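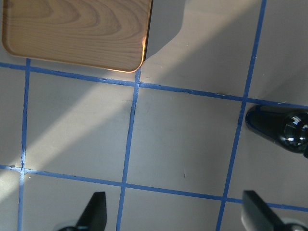 My grandmother wrote to a cousin in Keskinen every February, and the answer came back in spring, if the mail was feeling kind. She'd read it out loud at the kitchen table in Demville, twice, and then again when my uncle came in. Now I can talk to a stranger 4,000 miles away while my coffee drips, and I'm grateful for it, I really am! But I do wonder whether I listen half as well as she did. At 72 I have more faraway friends than she could have dreamed of (bless them all), and I skim their messages in line at the grocery store. So this fall I've gone back to stamps, one letter a week, and I wish more of us would try it.

Recent columns
The Bus to Truda
What We Owe the New Neighbors
Two Suppers, One Table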